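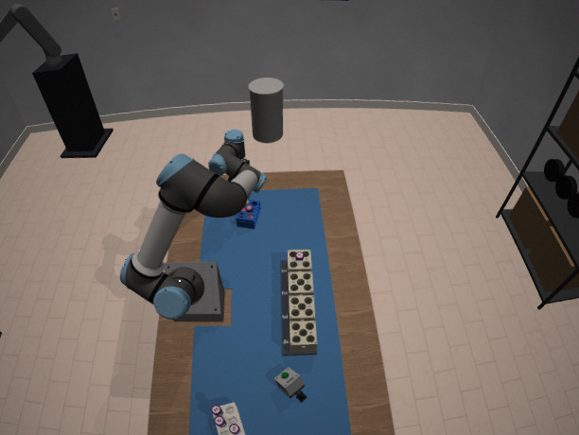
Gaspard Collet wants to know why we still park the arm over the blue rack between runs, when the parking pose in the Gellholm notes is further back. Fair question. Short version: less travel, and the rack is what we check against anyway.

Cells > Vial sorting > Setup gallery

Quick page for whoever takes over the sim cell in May. One view of the layout for now, will add more when I get a minute.

Arm sits left of the mat, base block straight on the wood. Don't shift the base to fix a bad pick. Fix the rack pose first, then re-run the touch-off. Long rack stays lengthwise, one purple cap in the top block is plenty for a test.

Grey box with the green button: leave the angle alone, its in the saved layout that way.

Upkeep. Joint zeros get reloaded every 1,000 cycles, last reload was at 391 because I changed the wrist offset. Write it in the log if you do the same. If the gripper drifts sideways on the way down its nearly always the tool frame, so check that before touching teh joint limits. Two clean passes on the blue rack, then move on to the long one.

Recent
Prillari cell: gripper finger swap
Võ bench, cable routing
Indetti feeder jams, part 2
Gellholm notes: parking poses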